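Stasel Oval Soap Dish
Item 2737
Bath and Washroom Accessories

The Stasel soap dish is supplied by Grostham for guest bathrooms, staff washrooms and rented apartments. Its oval form has no corners to catch a cleaning cloth, and the base is white.

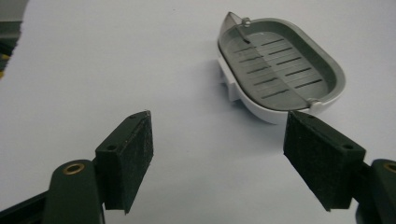 Dishes are sold in cartons of 6. Orders of 50 cartons or more are handled by the contract desk, and delivery terms are confirmed in writing before dispatch. Single dishes may be requested for approval – one per site.

Care
Rinse with warm water and mild soap. Do not use scouring powder or steel wool. Soap residue should be removed before the dish is returned to the counter.

Placement
The dish is intended for a flat, level surface and is not suitable for wall mounting. A plain, pale countertop is suitable, provided that it is wiped down before the dish is set in place.

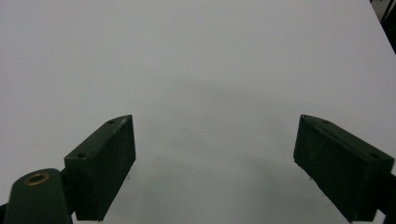
Returns
Unused dishes may be returned within 21 days of delivery in their original carton. Opened cartons are accepted only where a fault has been reported.

Contact
Contract orders: Frauke Thiele
Returns and faults: Hauke Eichhorn
The order desk is closed on Saturday.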